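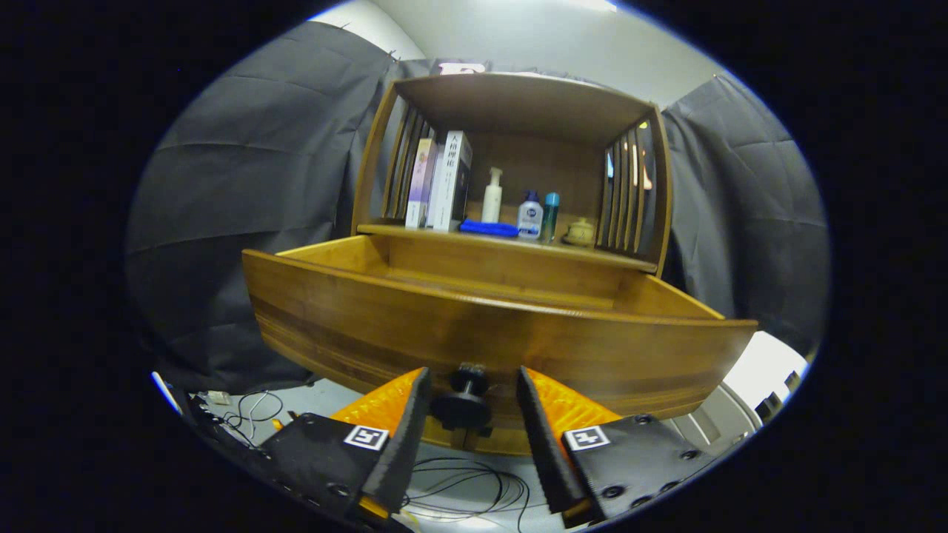
A bamboo-finish cabinet with its drawer pulled out, a row of small items along the top.

Hortensia Restrepo has heard the word "partnership" often enough to be wary of it. She kept the accounts of two parishes before she agreed, in October, to look after the link between the churches at Dranow and the mission district of Kurkach, and she took the post on for three years with her doubts intact.

"I asked what the link had done lately," she said. "I was given a very nice leaflet."

The leaflet lists 19 congregations as partners. Restrepo wrote to every one of them in her first month. Three answered.

I put it to her that a slow reply might only mean a busy pastor. She allowed that it might. "But some of those letters came back unopened. A church that closed its doors years ago is still in our prayers as a thriving partner. I don't mind praying for it. I mind the thriving."

Her predecessor, Bogdan Rusu, defends the old figures. He told me by phone that the district "was always about friendship" and that visits did more good than reports. Restrepo has read his visit notes and isn't so sure. The last group from Dranow stayed nine days and painted a hall. "They have painters in Kurkach," she said. "Man-sik Gil, who runs the district office, told me he would have liked help with the roof, or else the plane fares."

So will she stop the visits? She wouldn't say. The plan for now is to pay the lay readers' course directly, at about 300 dollars a student, and to ask Gil's office what it wants before anyone books a seat.

I wondered aloud whether that swaps one good intention for another. Lay training has been promised in Kurkach before, and Rusu says the last course lost half its students by spring.

"It did," Restrepo said. "I've asked why. I haven't had an answer I believe yet."

She is due to report to the Dranow synod next fall, and says the leaflet will be out of print by then.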